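Vukstead Institute of Early Learning
Course 53: Play Environments and Practical Life
Handout 7 -- The Kitchen Corner: Sink Play and Washing-Up Routines
Instructor: Fiorella Santoro

**Reading for this session:** Course reader, pages 53 to 69. Students should have completed the room plan assigned in the previous handout, as it will be used in the second half of the class.

## 1. Purpose of the session

The previous handout dealt with the toy stove and the table. The present one is concerned with the sink, a piece of equipment that is often bought as part of a set and then left without much thought as to how children will use it. Students are expected to be able to set up a sink unit for a small group, choose suitable items for it, and observe the resulting play in writing.

The term "sink play" is used in this course for any pretend activity in which a child places items in a basin, handles them as though washing or preparing them, and moves them elsewhere. It does not require running water. Water play is treated separately in Handout 9, together with the rules on flooring and spare clothing.

## 2. Parts of the sink area

For observation purposes the sink area is divided into two zones. The *work zone* is the main basin, where items are handled. The *rest zone* is the rack or side compartment, where items wait or are put when the child considers them finished. Students should use these terms in their notes and should record the zone in which each item is found at the start and at the end of an observation.

Children between three and four commonly treat the two zones as interchangeable. Older children tend to assign a fixed meaning to each, and may object when another child reverses it. Such disagreements are useful material for the observer and should be written down in the children's own words where possible.

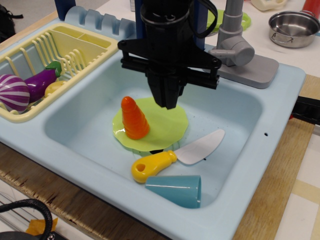
*Figure 1. Toy sink with mixed contents: vegetables in the drying rack; carrot, cloth, knife and cup in the basin.*

The arrangement in Figure 1 is a mixed one. Food and tableware share the work zone, and the rack, whose prongs suggest plates, holds vegetables. Students should not mark a layout of this kind as incorrect. A child may be preparing a meal, washing up after one, or doing both at once, and the layout alone does not settle the matter. The carrot standing on the green cloth is a case in point: the cloth may serve as a dishcloth, a mat or a leaf, according to the story being played.

## 3. Selecting items

A sink unit should be offered with a limited number of items. The following guidance applies to the practice room at Clarkstead and to student placements.

- **Food:** Choose pieces that differ clearly in shape and color. An eggplant and a carrot are easily told apart; two round vegetables of similar size invite closer comparison and may be added later.
- **Tableware:** One cup and one plate per child is sufficient at first.
- **Utensils:** Toy knives must have blunt plastic blades. Inspect the edges before each session.
- **Cloths:** Use small, flat pieces. A large cloth covers the basin and hides whatever lies beneath it.

Items with cracks or loose parts are to be removed and entered in the equipment book. Replacement pieces from the Dosora and Sithole sets are kept in the tall cupboard and may be combined freely -- matching sets are not required.

## 4. Language at the sink

The adult's part is to supply words sparingly. Position words arise readily in this setting: *in*, *under*, *next to*, *behind*, *on its side*. So do the names of less familiar vegetables. Open remarks are preferred to instructions. "The cup is lying down" leaves the child free to respond; "Put the cup in the rack" does not.

Students are reminded that a running commentary soon becomes tiresome to a child at play. In a ten-minute observation, roughly four remarks by the adult should be enough.

## 5. Clearing away

Clearing away forms part of the activity and is to be included in the time allotted. The basin is emptied first, then the rack. Food goes into the shallow basket and tableware onto the shelf. Cloths are laid flat and are not folded into the cup, where they tend to be forgotten.

## 6. Written work

Submit one observation of sink play, two pages at most, with a sketch of the layout at the beginning and at the end. Label both zones. Written work is due in the course office by noon on Thursday, May 19, 2022. Late submissions require a signed note from the placement supervisor.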